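**Werdale Public Library: second progress report to the Amaral Fund, local newspapers project**

Dear Celeste Brandão,

When we last wrote, in February, we said the scanning would be finished by spring. We have since learned a good deal about spring.

The numbers first. The grant covers 969 issues of the old Werdale weekly, from the first one we hold to the one announcing its own closure on page 6, under the bowling scores. As of this report, 600 are scanned, checked and on the library's website. The remainder are in various states of readiness, from "nearly" to "still tied up with string."

The main delay was the binding. Sometime in the past, a predecessor of mine had the early volumes bound so tightly that the inside column of every left-hand page disappears into the spine. You can read most of a sentence and guess at the rest, a method that works for weather reports and fails badly for court news. We sent 3 volumes to the bindery in Bronholm to be taken apart. They came back in good order, six weeks after the date on the quote, with a very nice note.

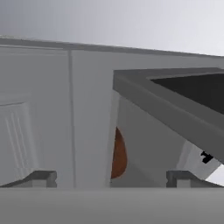 Text recognition has gone better than I feared. The software reads the later decades well and the earlier ones with imagination. It believes that the town once elected a "Mayer of Wordale" and that the high school fielded a strong "haseball" team. Patrons have been sending in corrections through the form on the site, and we have accepted 400 of them so far. One reader disputes the facts of a fence argument in which his grandfather was involved. We explained that we can correct the spelling but not the verdict.

Use of the collection is up each month. Most visitors search for their own last name, then their street, then leave. A smaller group stays for hours. The reference desk has also had calls from people who would like the thing in print, please, which we can now do at ten cents a page.

Two changes to the plan need your approval:

- **Storage.** We budgeted for outside hosting with Urnura. The county has offered us server space at no charge, and we would like to move that line to rebinding.
- **Public workshops.** The proposal promised four. We have held one, on finding obituaries, and it filled up. We would like to hold two more and drop the fourth, which was to be on advanced search and drew a single sign-up, from Sofia Brandão at our own front desk.

Spending is under budget on staff time and over on bindery work, and the two come close to canceling out. The full sheet is attached, including a line for string.

We expect the rest of the issues to be online by the end of the grant period. I have been asked not to name a season.

With thanks,

Local History and Reference
Werdale Public Library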